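Research > Working Papers > Religion and Everyday Life > Chores as Prayer > Section 4

30 Jun 2019 | Vaughan Donnelly and Nigel Dawber

4. What the diarists wrote when they were supposed to be praying

4.1 The entries

The prayer diaries described in Section 3 came back to us in every condition a notebook can reach. One had been through a dishwasher. After we set aside blank pages, shopping lists and a long and rather good recipe for plum cake, we had 992 entries we could read. Each diarist had been given the same instruction, printed inside the cover: choose a household task, do it prayerfully, and write a few lines afterward. The instruction came from the Karnmont program, which seven congregations in and near Curkton had agreed to follow through Lent and a little past it.

The Karnmont handbook is confident about what ought to happen. The person begins the task, notices the breath, offers the work, and arrives at what the handbook calls "the quiet center of the sink." We had hoped to code the entries for signs of the quiet center. Donnelly drew up a scheme for this over a weekend and was pleased with it. It lasted through the first notebook.

The trouble was that most of the entries were about the chore. Of the 992, 651 dealt mainly with the task itself: how it was going, who should have done it, whether the vacuum cleaner had always made that noise. Prayer came up in many of these, often in the closing line, and sometimes with the air of a thank-you note written under supervision. "Prayed also" is a complete sentence in one diary and appears there on most days.

We had set out to treat such entries as failures of attention. By the second round of reading we had stopped. The diarists who wrote at length about the chore were frequently the same ones who told us in interviews that the program had changed something for them, and they could say what. Those who wrote most fluently about stillness tended to speak warmly of the program and then have trouble remembering which chore they had picked.

4.2 Irritation

The most common feeling in the diaries is annoyance. This will surprise readers of the devotional literature more than it will surprise anyone who has cleaned an oven.

Cheetham's earlier study of home devotions sorts annoyance under "obstacles," along with noise, pets and illness. Dilley, whose interviews with monastic cooks remain the best thing in this small field, is more generous and puts it under "weather." We side with Dilley. In our entries irritation comes and goes within a few lines, and it tends to bring other matters with it. A woman scrubbing a roasting pan begins with the pan, moves on to her brother, who borrowed it, and ends by asking for patience with him in words that are plainly meant. She does not mention her breathing. Under our original scheme she would have scored zero.

A retired surveyor gave most of Lent to a gutter. His entries are short and technical, and for the first stretch there is nothing in them that a contractor could not have written. Then he records that he has started saying the names of people he used to work with, one for each bracket, and that he is going slowly on purpose so as not to run out of brackets. He never brings the subject up again. When Dawber asked him about it afterward he said that he supposed that was the praying part, and asked whether we had wanted more of it.

We had, of course. It is an awkward thing to be asked.

4.3 The choice of chore

The handbook recommends washing dishes, sweeping and kneading bread. It offers a short meditation on each, and the one on bread is lovely. Hardly anyone in our group kneads bread. Many diarists picked dishes in the first week and then drifted, without comment, to whatever was bothering them most. Basements did well. So did the drawer, which needs no further description, every house having one.

The drift matters for the argument. The program's designers assume that a chore is a kind of neutral ground, plain enough that the mind can settle on it and then pass through to something higher. Our diarists did not use chores that way. They chose work with some history in it: a closet with a late husband's coats, a child's desk, a garage that had been promised to a spouse since before the roof was done. Prayer, where it turned up, tended to be prayer about the coats.

One pastor suggested to us that this was a misuse of the exercise. He then told us, over the better part of an afternoon, about his own attic.

4.4 Folding

Cloth deserves a part of its own, partly for the number of entries it produced and partly for the strength of feeling in them. Folding is the nearest thing our material has to the handbook's ideal. It repeats, it can be done sitting down, and it has a clear finish. Several diarists said they liked it. A few set about it with something close to ceremony, at a fixed hour, with the radio off.

It is also the task most often left in the middle. The handbook shows folding in its completed state, in a line drawing of towels stacked with an evenness that one diarist described, in the margin and in ink, as "smug." The entries dwell on the stage before this, when there is only cloth and the decision to begin. Figure 1 shows cloth in a crumpled state, and we would encourage any future edition of the handbook to consider something similar.
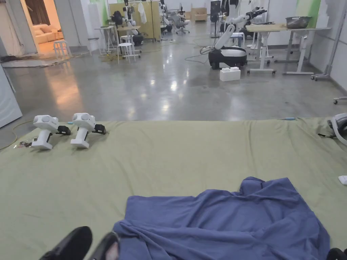
Page last changed: March 2020

Figure 1. Unfolded fabric: a crumpled blue-violet piece lying on a green cloth.

The entries about this stage have a manner all their own. They slow down. A diarist who has spent a month on brisk reports of mopping will take half a page over a shirt she has not picked up yet. Some of this is ordinary stalling, and the writers know it. Some of it reads to us as the most attentive writing in the whole collection. "Sat with it," one man put down, and then, a line lower, "Sat with it some more. Thought of Mother. Folded it." We coded this three different ways on three occasions and have left the disagreement in the data.

Dilley reports something alike among her cooks, who spoke of standing before the vegetables for a moment with the knife down. She is careful about calling this prayer and so are we. The cooks were under a rule and had a bell to tell them when to stop. Our people had a notebook from a church office and, in most cases, a family wanting to know when the couch would be clear.

4.5 Skipping

Every diary has gaps. The program allows for a missed day and suggests "returning gently." The diarists rarely returned gently. They came back with explanations, some of them very detailed, addressed to nobody in particular or possibly to us. We counted gaps at first as missing data. Dawber argued, and Donnelly came around after a decent interval, that the explanations should be read as entries like any other. They are longer than the rest and a good deal franker. One gap of up to two weeks is covered by a single paragraph that takes in a flooded laundry room, a quarrel, a reconciliation and a funeral, and then says the dishes were done throughout but that the writer "wasn't going to make a thing of it."

That last phrase gave us some trouble. The Karnmont program exists to make a thing of it. Its whole method rests on the belief that work done with notice is different from work done without, and that writing it down helps with the noticing. Yet in the hardest weeks several diarists kept the chore and dropped the diary, and described this later as the time the practice had been most use to them. We have no entries from those weeks, for the obvious reason. We have only what people said afterward, at kitchen tables, often while drying something.

4.6 Limits of the material

The group was mostly older, mostly female and entirely willing, which sets it apart from the general population of people with dishes. Congregations chose themselves. The notebooks were handed in at church, and we suspect a certain amount of tidying took place the night before; in two of them the ink changes and the piety rises sharply on the same page. We kept both and marked the page.

We also did the program ourselves for its full length, on the principle that we should. Our own diaries are not included in the count. Donnelly's is largely about a shower drain. Dawber has not yet handed his in.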